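Search reviews Enter keyword

Herura hand cover kit, five months in

The Herura kit costs more than I think a bag of clear plastic covers should, so I went in grumpy. You get sleeves for a robot hand, ties for the wrist and a setup sheet that promises a change in 2 minutes. We run one arm at a bench in the Brokdale shop, sorting small parts for Vurnasport, and I have never come close to 2 minutes. Five is a good day.

The claims about grip are the bigger problem. Thin objects slide more with a cover on, and the sheet has no advice beyond "reduce speed." We had to redo the grip force for every part on our list. If you buy this, plan on an afternoon of that.

What it does do is keep grit out of the finger joints. Our cycle counter read 2,136 when I pulled the last cover, and the joints under it needed a wipe and nothing else. Before the kit I was picking at them with a brush every week. Van Rooij sells a thicker cover for less, but it bunched at the thumb and I sent it back.

Setup is still mostly a laptop job. Put the cover on first, then check the reach over your box before you let it close on anything.

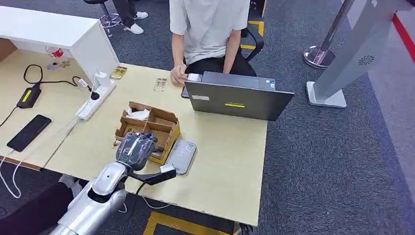
Covered hand over the divided box, laptop open across the table.

Would I buy it again? One pack, yes. I'm not signing up for the refill plan until they fix the ties, which loosen by 3 p.m. if you start in the morning.

14 comments 6 shares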